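# The Sofa That Promises to Outlive You

The salesman at Kullstead wants me to sit down before he tells me the price. I've been doing this long enough to know why. Once you're seated, with your shoes off the floor and your head back, a number sounds smaller than it did when you were standing by the door with your car keys out.

The sofa is called the Picard. It is gray. Nearly every sofa I looked at for this story was gray, and when I asked why, I was told that gray is what people want. I asked how anyone would know, given that there was so little else on the floor. He laughed and offered me a coffee.

What's being sold now is the fabric. The frame hardly comes up. Zivmont, the mill that supplies Kullstead and several of its rivals, calls its cloth "life-ready" and says it shrugs off wine, dogs and children. The hangtag lists a rub count, a stain rating and a guarantee of 20 years. I read the guarantee in the parking lot. It covers the weave coming apart under "normal domestic seating." It doesn't cover fading, pilling, pets, sunlight through glass or any cleaner that Zivmont doesn't sell. The cleaner costs $11 a bottle.

Mounir Kamel has been reupholstering furniture for most of his adult life, out of a long, low shop that smells of glue and steam. He keeps a drawer of fabric he has cut off other people's sofas, and he pulled out a strip for me that had gone shiny along one edge.

"Rub count is a machine going back and forth on a clean piece of cloth," he said. "Your sofa isn't clean. It has sand in it. It has crumbs. You're sanding it every time you sit."

He doesn't think the new fabrics are bad. He thinks the foam under them is worse than it used to be, and that a tough cover hides the problem until the return window has closed. A cushion that has gone flat looks like a worn-out sofa, so people buy another sofa. He charges $180 to replace the foam in a seat cushion and says most callers hang up when they hear it, then go and spend ten times as much on something new.

Kuteck, a budget brand that sells only online, was the one company willing to talk to me about foam. Its spokesperson sent a sheet of densities with no test method given and a line about "cloud-like support." I wrote back to ask what was being compared with what. I got a discount code.

There's also the matter of how people live with these things. The catalogs show a sofa with one folded throw and a book. A real one is a shelf. It holds laundry, mail, the cat, a coat from October. I'd trust a rating based on that – a pile of clothes dumped and dragged off again, every evening, for years – well before I'd trust a felt disk in a lab. Kamel puts the point more simply. He tells customers to press a thumb into the seat in the showroom, hard, and see how quickly it comes back.

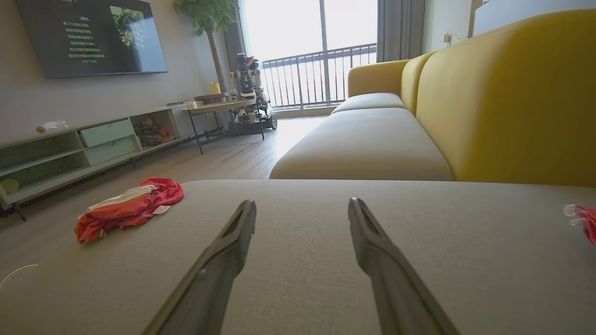
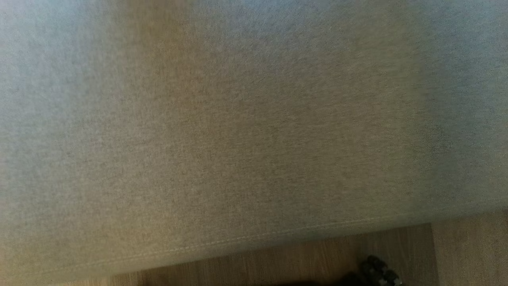 *Gray upholstery at close range. The fine texture of the fabric says little about the padding beneath.*

I tried the thumb test on the Picard before I left. The dent took its time. The salesman said the cushion needed breaking in, and that the sale price, 79 dollars a month, was good through the weekend.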